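How Does a Robot Learn to Fold the Laundry?
The Vorkus helper kit, explained for curious kids
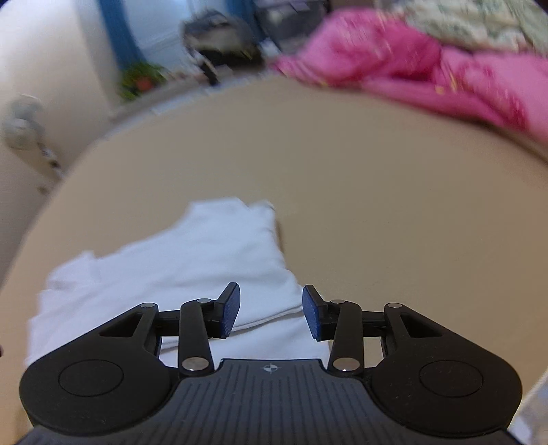 One reader wrote to ask us, can the Vorkus fold a fitted sheet yet, because my whole family has given up on them. What a good question! The answer is no, not yet, and to see why, let's think about how a robot learns anything at all.

You probably learned to fold by watching a grown-up and then having a go yourself (and maybe making a lumpy pile or two along the way). A robot needs to be shown, too. With the Vorkus kit, made by a company called Prudanley, a person holds the gripper in their own hands and does the job with it. A gripper is a bit like a hand with only two fingers. Each finger has a bumpy pad at the end, and bumps are handy for holding on to slippery things, just like the bottoms of your sneakers!

Cloth is hard for robots. A wooden block stays the same shape wherever you put it down, but a piece of cloth can crumple in more ways than you could ever draw. So the robot needs lots and lots of turns to learn from. The folding lesson that comes with the kit was built from 2,155 turns, and 1,636 of those were shirts and towels. Fitted sheets, with all that stretchy elastic, are still waiting for a lesson of their own.

Would you like to try teaching one? The kit is meant for ages 10 and up, with a grown-up close by. Kids as young as 6 can join in with the Sleiman activity cards, where one of you plays the robot and may only use a thumb and one finger on each hand. It's much trickier than it sounds, so start with a washcloth and save the sweaters for later!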